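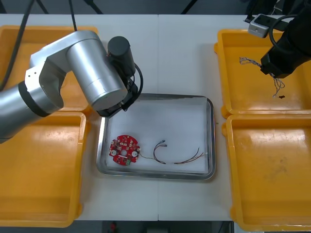
Winter-Check Vereinshaus Gestley, Rundgang vom 22. Dezember 2025

Wie immer vor den Feiertagen: einmal durchs ganze Haus, vom Heizungskeller bis unters Dach. Es sieht richtig gut aus dieses Jahr! Offene Punkte bitte bis Ende Januar erledigen und im Ordner abzeichnen.

Fluchtwege und Türen
Haupteingang, Panikstange: OK. Geht butterweich auf, kein Vergleich zum letzten Winter.
Notausgang Saal: OK. Der Stuhlstapel ist endlich weg, danke an alle, die geschleppt haben!
Nebentür Hof: Mangel. Schließt nur mit Nachdruck, Türschließer nachstellen.
Fluchtwegschilder: OK, alle beleuchtet. Das Schild an der Kellertreppe hat eine neue Leuchte bekommen und man sieht es jetzt wirklich von ganz hinten.

Brandschutz
Feuerlöscher Erdgeschoss: OK, Plomben unversehrt, Prüfplaketten gültig.
Feuerlöscher Keller: OK, hängt aber zu hoch. Halterung tiefer setzen.
Rauchmelder: 17 geprüft, 2 davon mit schwacher Batterie (Garderobe, Stuhllager). Batterien gleich getauscht, beide piepsen wieder laut und deutlich.
Löschdecke Küche: OK.
Adventskränze: nur noch mit LED-Kerzen. Sehen übrigens wunderschön aus!

Elektrik
Verteilerkasten Flur: OK, Beschriftung neu und endlich lesbar. FI-Schalter löst aus.
Mehrfachsteckdosen Büro: Mangel. Zwei hintereinander gesteckt, wurde sofort getrennt. Bitte so lassen.
Lichterkette Vordach: OK, Kabel für außen zugelassen. Zugentlastung am Fenster fehlt noch.

Heizung und Wasser
Kesseldruck: OK.
Thermostate Saal: OK, auf Frostschutz, solange keiner da ist.
Außenhahn: abgesperrt und entleert.
Boiler Teeküche: leichter Kalk. Entkalken, sobald im Januar wieder Betrieb ist.

Außenbereich
Rampe: OK, Handlauf fest. Die neuen Streifen gegen das Rutschen sind großartig, sogar mit nassem Laub drauf steht man sicher.
Streugut: 25 kg im Schuppen, reicht bis Neujahr, dann nachkaufen.
Dachrinne Nordseite: Mangel. Voller Blätter, tropft genau auf die Stufe – vor dem nächsten Frost reinigen!

Erste Hilfe
Kasten Saal: vollständig.
Kasten Keller: Pflaster und ein Dreiecktuch fehlen.
Notrufzettel am Telefon: Hausadresse ergänzt.

Schlüssel für Schuppen und Dachluke hängen wieder im Büro, links neben dem Kalender.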